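Hekitz (manipulation method)
Hekitz is a method for training robot arms to pick up and place objects using simulated rooms full of unrelated things.

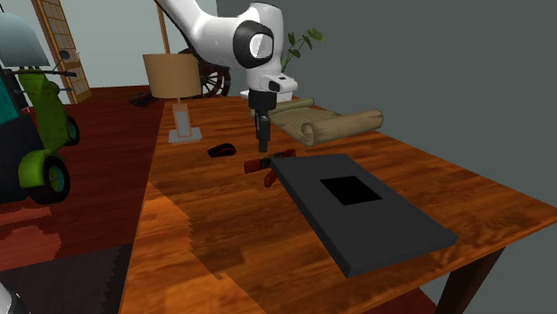 What problem does Hekitz try to solve?
Robot policies trained in tidy simulations tend to fall apart when the setting changes. A policy may learn to pick up a tool well, but only as long as the table, the lighting and the background look the way they did in training. Hekitz attacks this by changing nearly everything except the task itself, so the policy has little to hold on to apart from the object and the place it has to go.

Background
The method came out of the Pramport simulation project and takes its name from the scene generator written for it. Earlier work at Pramport used plain gray rooms with random colors painted on the walls. Those policies were quick to train and did fine on a bare bench, but a desk lamp or a patterned floor could throw them off completely. The Hekitz generator went the other way and borrowed from any collection of 3D models it could get hold of, with very little concern for whether the things belonged together. A table lamp may share a room with a spoked wheel and a bright green scooter, and a computer mouse may lie a short way from a paper scroll. It makes for wonderfully odd rooms!

Method
Each training episode starts with a task template. The template fixes what must be moved and where it must end up, and the generator fills in the rest: table, floor, walls, light, plants, furniture and loose clutter. Shadows are rendered too, including soft, jagged-edged ones that fall across the work surface, a detail many faster simulators leave out.

Training then runs in 2 stages. In the first, a planner with full knowledge of the scene produces demonstrations. In the second, a camera-based policy learns to copy them without being told where anything is. The policy sees only images and the arm's joint positions. Clutter is drawn again for every episode, so a policy can't simply memorize a room.

One clever part is the rejection step, known as the Jilley filter. Random placement often yields scenes where the target is out of reach or wedged under something else. The filter tests each scene with a short planning run and throws out the hopeless ones before any image is rendered, saving a great deal of computing time.

Results
The main study used 607 generated rooms. Policies were then tested on 35 layouts kept out of training, with furniture and surfaces the policy had never met. The Hekitz policies held up far better than the gray-room ones, and the gap was widest under strong side lighting. Most of the remaining failures were poor grasps on thin or oddly shaped tools, where the fingers closed slightly off center.

Limitations
Cloth, liquids and cables are not modeled. Contact between the fingers and small parts is also simplified, and this probably explains many of the missed grasps. Rendering remains the slowest part of the pipeline.

Related work
Goicoechea, a later generator, keeps the Jilley filter but groups objects by room type.

See also
Domain randomization
Imitation learning
Sim-to-real transfer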